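Small Kitchens Board > Storage & Cabinets
Thread: bowls that wont nest right, keep or toss??

marit_tangen
Posts: 2083
ok quick one bc I have to be out the door. Plastic mixing bowls, bright colors, got them in two batches. First batch was a Mokis set, second was Jillis from a clearance bin. Similar sizes but NOT the same sizes if you know what I mean. Rims different, walls different. I stack them, they go in crooked, whole thing takes up way more height than it should. Shelf is 12 inches tall and once the stack is in there I can't get anything out from the middle without holding the rest up with my elbow.

Do I split into two stacks? Get rid of the doubles? I have more than one blue and more than one orange and I can't say I use them all.

samira.z
Two stacks. Always two stacks. One tall stack = you only ever use the top bowl and the rest live there forever.

rogelio_b
Disagree. Two stacks eats your shelf floor, which in a small kitchen is the thing you're short on. Height is free. One stack, sorted properly, biggest on the bottom, down to the tiny ones. If they sit crooked there's one out of order, usually a shallow one stuck above a deep one.

samira.z
height is not free if she can't pull the middle one out? she literally said that

DedeD
Can you post what you have? Hard to say from "similar but not the same." Also are they all round, any with handles or spouts, a spout wrecks a stack.

marit_tangen
No spouts, no handles. All round. Put stuff out on the green cloth, tried a few ways.
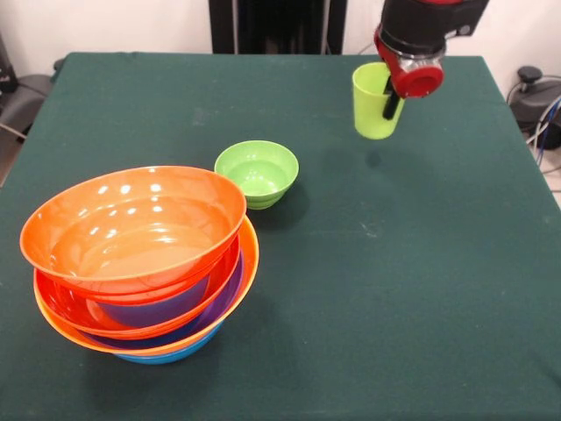

the crooked stack, little lime one on its own

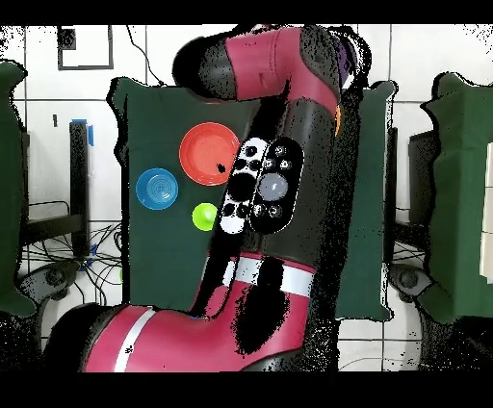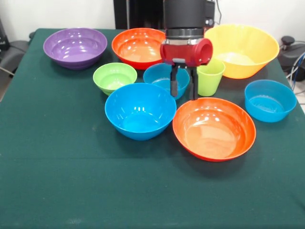
everyone out, big yellow at the back
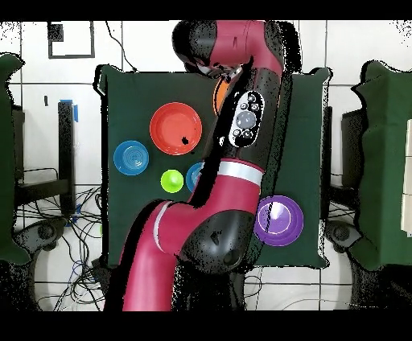 Anyway so what I keep running into is the wide shallow ones. They want to be on the bottom bc they're wide but then anything deep sits way up in the air on top of them. And if I go by depth instead the wide ones stick out past the edge of the shelf and the door doesn't close all the way. Door issue is new btw, the old cabinet was deeper. The lime ones are no trouble, I use the cup for scooping rice and the small bowl for eggs so those are out half the time regardless.

Edgardo_Lacson
the yellow one is your problem imo. it's a salad bowl. take it out of the equation completely, put fruit in it, leave it on the counter. then see how the rest behave

marit_tangen
huh. ok. counter is tiny tho

DedeD
Seconding Edgardo. Top of the fridge works too. I had a big Saludo one that lived up there for years with onions in it.

And your stack, I'd say you've got purple sitting in the middle between oranges and it's tipping the ones above it. Try it without the purple. Just to see.

rogelio_b
Or purple goes at the bottom. You don't know it's the purple until you measure. Take a ruler, measure across the rim AND across the base of each one, write it on masking tape, stick it underneath. Takes 5 minutes. Then sort by BASE. People sort by rim and that's why it goes wrong, the base is what has to fit down inside the next one.

samira.z
who is putting masking tape on bowls

rogelio_b
It comes off, Samira.

samira.z
it comes off in the dishwasher and then it's in the filter. ask me how I know

DedeD
Painters tape peels off clean if you take it off before washing. but yes agree not permanent.

marit_tangen
ok did the ruler thing last night (no tape, wrote it on an envelope). Rogelio is kind of right. Two of the bases are nearly the same, so one sits ON the other one and doesn't go in. Those two can never be neighbors. If I put a bigger one between it's less bad but then it's out of order by rim and looks dumb.

Edgardo_Lacson
looks dumb inside a cabinet with the door shut is fine

samira.z
so get rid of one of the two. you've found your extra. that's the answer

marit_tangen
but one is the 800 ml one and it's my pancake batter bowl :( I know exactly how full it gets

samira.z
then get rid of the OTHER one

marit_tangen
Other one is what my kid uses for popcorn so. no

rogelio_b
Shelf riser. Flundine makes a wire one with short legs, it goes over a low stack and you put a second stack on top. Wide shallow ones underneath, deep ones on top. Gets you samira's two stacks without using up more shelf floor, so everybody can calm down.

DedeD
Measure the legs before you buy. I got a riser that was a half inch too short for what I wanted under it and it's been holding plant pots on the balcony ever since.

samira.z
I can live with a riser

Edgardo_Lacson
also side question, is that felt? where did you get it, I need something for our table that isn't slippery. my dishes skate around on the vinyl one

marit_tangen
Yeah felt. Fabric store, cut off the roll, no hem or anything, just drapes over. Shows every bit of lint, I'll warn you, and don't put it in the dryer. Bowls stay put on it though. I don't eat on it, just sorting and crafts.

Edgardo_Lacson
lint I can handle. thx

DedeD
A darker color hides less than you'd think, get gray if you have pets.

marit_tangen
Update. Yellow is on top of the fridge. Wide ones on the left, deep ones in their own little stack on the right until I find a riser, small lime bowl sits inside the top one. Door closes. Popcorn bowl and batter bowl are in different stacks so they can't fight. Still have a blue one left over that fits nowhere, will probably go under the sink for catching the drip til the plumber comes in October

rogelio_b
What's the clearance left over the deep stack? If it's over 5 inches you could still get the blue one in upside down on top.

marit_tangen
will check when I'm home, don't have teh envelope on me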